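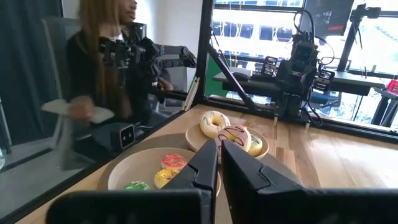 4. Sweets on the Shared Table

4.1 Why we stayed with the donuts

When we began the Worura study we meant to write about meals. We had a long list of questions about lunch, about who sits where and who washes up, and sweets had one line near the bottom of the second page, somewhere between fruit and birthday cake. By the end of April that line had grown into a folder of its own. Of the 1323 field notes we had gathered across 45 workplaces, a surprising share had to do with a plate of something sugary set down on a table where people were also trying to get on with their day, and we found ourselves going back to those notes with real fondness.

A plate of donuts is a small thing, but it asks a good deal of the people around it. Someone has to decide how many dishes to use, whether the kinds should be kept apart or mixed, which way the best-looking ones should face, and how close to the edge of the table the whole arrangement can sit before it becomes a worry. Most of the people we talked with (62 in all, some of them more than once, and a few of them at very generous length) said they gave no thought to any of this. They would then go on to tell us, with great conviction, how it ought to be done.

In what follows we keep to three matters: the dishes themselves, the surface under them, and the habit of putting out candy beside the baked things. We leave the question of who pays for the sweets to Section 6, where it can have the room it needs.

4.2 Dishes

Two dishes were far more common than one. We had expected a single large platter, the sort that comes out at family gatherings, and we did see a few of those, but the pair was what people reached for. Often the two did not match. A wide, shallow bowl in pale tan might stand beside a large white oval plate, with a chocolate-drizzled donut up toward the back of the bowl and a livelier crowd on the plate — two pinks leaning together, a pale yellow one with pastel sprinkles, a mint green one keeping to the side.

We coded such an arrangement as "uneven" whenever one dish held more than the other, and uneven arrangements were usual enough that we came to think of them as the ordinary state of affairs. Several people told us that an even split looks like a store display, and that guests hold back from it. One long conversation at Cernasar wandered off into the proper height of a rim. The feeling there was that a low rim lets the icing show from across the room and a high one makes people get up and look, and opinion was divided on which of these was the kinder thing to do to one's coworkers.

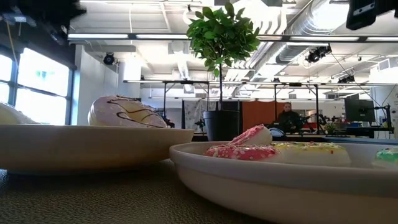
4.3 The surface and what it does to the sweets

We did not set out to record tabletops, and in the first weeks we simply wrote "table" and moved on. This was a mistake we were sorry about later. Light wood with a visible grain and a dark, pebbly covering give the same donut quite a different look, and our notes became much more useful once we began writing down what was underneath. On wood, people tended to add something between the dish and the table. A round woven placemat in a grayish beige is a good case: it gathers two plates into one place, and a person walking up understands them as belonging together.

On dark, textured coverings the dishes were more often set straight down. Pale dishes did well there. A white plate on dark gray has a clear outline, and the softer icings, the lavender-whites and creams, are easy to pick out on it even from a chair some way off. Strong pink holds its own nearly anywhere, and we have many notes to that effect, more than we can reasonably quote. We did wonder whether the color of the icing or the color of the table came first in people's minds when they laid things out, and we asked. The answers were cheerful and not very consistent, so we report the question and leave it open for others.

Windows matter too. In bright rooms the rims of the dishes catch the light, and glossy icing looks glossier still. Two of our sites, Tarawneh being the larger, kept their sweets table in the best-lit part of the floor and were rather proud of it.

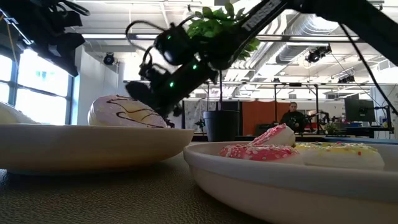 4.4 Candy as company

Our last point concerns trays. In 158 of our notes the donuts shared their table with some other kind of sweet, and the favorite way of managing the two was a tray with a separate bowl for each. The tray draws a line around the offering, much as the placemat does, and has the added merit that the whole lot can be carried off at once when the table is wanted for something else. Gummy candy was the usual companion. People at Birnalico spoke of it as the thing you take when you have already had a donut and would like to be seen taking something smaller, and we have no reason to doubt them. Figure 3 gives a modest version, with the candy in one bowl and the doughnut in its neighbor.
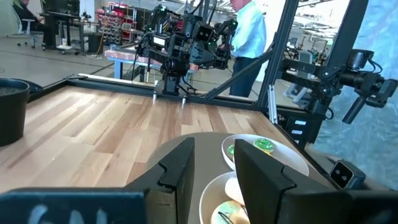
Figure 3. Two white bowls on a round gray tray, set on a light wooden tabletop. The farther bowl holds bright green gummy candies; the nearer one holds a doughnut with light frosting and colorful sprinkles, and a thin dark utensil lies across it.

Utensils were noted whenever we came across them, though we did so unevenly at first and would not want to rest much on the totals. Some people laid one out for every bowl, and others felt that fingers were perfectly good for a donut and a spoon only slowed the line. Where bowls were used in place of plates, a utensil was a little more likely to be lying in or near them. We return to the matter of serving by hand in Section 5, along with napkins, which turned out to be a larger subject than any of us had planned for.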